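Week 4: Sorting things into groups (and why your groups will annoy somebody)

Right, last week I promised we'd get on to classification proper, so off we go. Have your notes on shelf order handy, because I'm going to lean on them a bit.

The question for this week is what we do when a thing belongs in two places. Take a cookery book written by a botanist. Rupert Marti would put it with the food, Lorenz Oberholzer would put it with the plants, and I have sat through a whole lunch of them arguing over it. Both are fine! A class is a decision somebody made, usually in a hurry, and then everyone after them has to live with it.

My favourite case is the Thaler catalogue of 1862 (photocopies are in the folder by the door). The man who drew it up had 31 headings, and one of them was "Various". When Itziar Robles went through the whole lot in March she found 163 titles under "Various", far more than under any other heading. Have a look at pages two and three before the seminar and see if you can guess what he was thinking with the sermons. I can't.

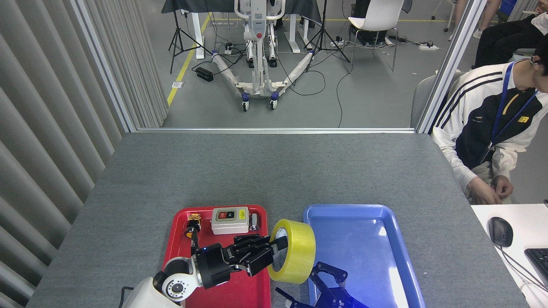
So, two words you need. A scheme is exclusive if each item can go in one class only. It's exhaustive if every item has a class to go to. "Various" is the cheap way of getting the second one, and I'd like you to notice how often you reach for it yourselves – I do it with my email all the time.

Then there's the matter of what you sort by. Colour, size, date, author, subject, who gave it to us. Pick one per level and stick with it. If your top level is subject and halfway down you switch to size (the old Wosari list does this, with "Oversize" sitting between Music and Law) then people looking for a big music book have to check twice. Domenica Mösli calls this a crossed division, and the reading uses the same term.

For the seminar: read Ridgeway's handout, the first half only, the second half is next week's. Then take any drawer or shelf at home and write me a scheme for it, two levels, one page at most. Bring one item that won't fit. If everything fits, try a messier drawer.

Late work goes in the tray outside my office, and please put your name on it this time. There were a few last week that I'm still trying to match up by handwriting.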